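01/05/2018

Up at six to get through the booking mail before the phone started. Thirty-seven messages, most of them wanting July. The two cottages at Kerkcombe are full for the whole month and the flat at Skitlow has one gap left, nine nights in the middle. I answered the easy ones first and left the complaints until after coffee.

The main job today was deciding on Sketness. Their trial runs out at the end of the week and I have been putting it off. They take our calendar and push it out to the big holiday sites, so a night sold in one place closes everywhere else. That part works. I tested it again this morning with a dummy booking on the flat and the dates were gone from the other sites before I had finished my toast. What I don't like is the way it handles the cleaning fee. It folds the fee into the nightly rate, so a two-night stay looks expensive and a long one looks cheap, and then guests write to ask why the price changed when they added a day.

I wrote to the other owners on our road to see how they were getting on with it.
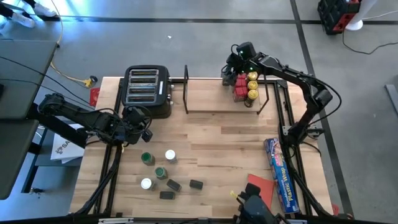
Aarne Harju wrote back within the hour that he had the same trouble with the fee all through the spring and fixed it by setting a minimum of three nights. He lost a few weekend couples but stopped getting the angry mail. He also said to check the deposit setting, which goes back to zero whenever you add a new property. I checked, and it had done that with the flat. So we have taken bookings there since March with no deposit at all. Set it to 300 and saved it twice.

Did the sums after lunch. Staying with Sketness for the year costs 1,122, paid up front. Toivonen would take a cut of each booking instead, and nothing in the empty months. With a full summer the cut comes out higher than the flat price, and with a poor one it comes out lower. I went through last year's book by hand and we would have paid Toivonen more than we would pay Sketness, but last year was a good one. The roof at Kerkcombe also has to be done in the fall, and I would sooner not hand over that much money at once.

Two families asked about dogs. Said yes to one, and no to the one with three.

Called Do-yoon Joo at four, as Skitlow is half Do-yoon's and I can't sign for it alone. It was a short call.

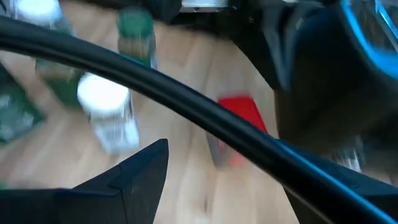

Can we leave Sketness halfway through the year if we don't like it? Only by losing what we paid, because the contract has no refund after the first month. We went over that clause together and agreed to sign anyway, for the flat and both cottages, with the minimum stay set at three nights from July on. Do-yoon will pay a third.

Sent the form off before supper. Still have to change the prices on our own page, and the photo of the back bedroom at Kerkcombe still shows the old curtains. Wrote to the family with the one dog to confirm. Linen delivery is coming early tomorrow, so the gate needs to be left open tonight.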